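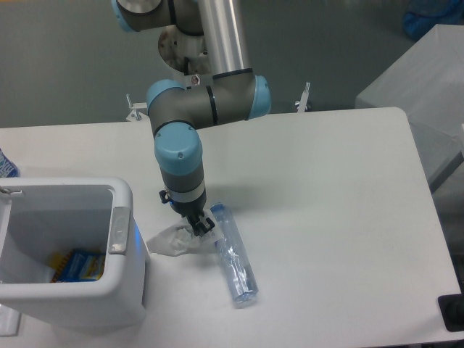 Section 9: Descaling your Hellström kettle

The Hellström will tell you it needs descaling by flashing its amber light. It will also flash the amber light when it is empty, when the lid is open and, in Bodlow and other hard-water towns, when it feels like it. If there is water in it and the lid is shut, carry on with the steps below.

You will need a jug, a cloth and 2 sachets of descaler. Vinegar works too, but your tea will taste of chips until July.

1. Switch the kettle off at the wall and lift it from its base. Let it cool completely. Completely means longer than you think.

2. Unclip the spout filter by pressing the tab and pulling upwards. It will resist, then come away all at once. Put it somewhere you will find it again.

3. Pour in 700 ml of cold water and add both sachets. It will fizz.

4. Put the kettle back on its base, close the lid and press BOIL and HOLD together. Keep pressing until you hear two beeps. One beep means you have merely made hot descaler.

CAUTION: Do not lift the lid while the cycle is running. Steam comes out of the gap at the hinge, where your thumb is.

5. When the light goes green, leave the kettle to stand overnight. A note on it for the rest of the household is strongly advised.

6. Empty it down the sink, rinse twice with fresh water, then boil a full kettle and throw that away as well.

7. Refit the filter with the mesh facing inwards. It also fits the other way round, for no good purpose.

Note: White flakes in the first cup or so are loose limescale. They are harmless and look dreadful. Rinse again.

Note: Owners of the older Nistlow model have no HOLD button. Boil once, switch off and go to step 5.

If the amber light still flashes, write to Ritu Tripathi at the Brutcombe service desk, giving the serial number from underneath the base. Please empty the kettle before turning it over to look.

Section revised 8 May 2020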